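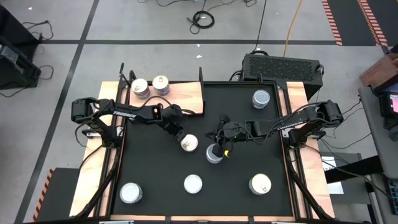

Most arguments about automation in packing work start with headcount. At Ellard, where I plan shifts for the mixed-case line, headcount has not moved since April. The change is in how the work is divided. A packer used to lift a can, turn it, read it and place it as one movement. A pair of arms working over a black surface, with silver cans spread out and a gripper lowered over one of them, handles the lifting and placing. The turning and reading stay with people, and they are now a separate job with its own pace.

That job is harder to staff than the old one. Ingvar Thygesen packed 900 cans a shift and could talk while he did it. He now checks 400 and cannot. Our pay grades still follow units handled, so on paper he does less. I think the grade is wrong and should be rewritten before the second cell is installed.

Labels are the main difficulty. A tuna can may carry a barcode, ingredient text, an omega-3 claim, a certification logo and a row of icons on one wrap. Stacked cans rarely face the same way. Snædís Hviid, our line lead, asked for 6 minutes' rest per hour on checking duty. Management offered a rota change, which moves the strain to someone else. 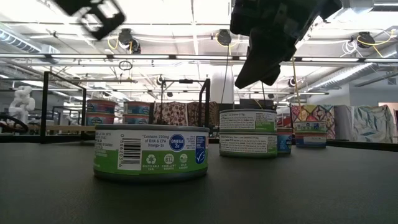
What should be agreed first

Checking needs a grade of its own, with rest time written in. Stop authority should sit with the checker, without a call to the office. Training should be done on paid hours.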